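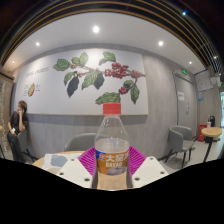 A bottle of Dayao soda in front of the coffee branch mural. The café reopened 17/06/2024.

The Skarkunen café in Drakumdale is serving again after a refit that closed it in November. Owner Bhardwaj Foods kept the round wooden tables and gray upholstered chairs and spent most of the budget on the kitchen and wiring.

Cold bottled sodas are new to the menu – 6 kinds in all, 2 of them imported. Coffee still comes from Zileo, the roaster next door.

The café seats roughly 900 customers a week, the company said. Lunch is served daily until the kitchen closes at 3 p.m.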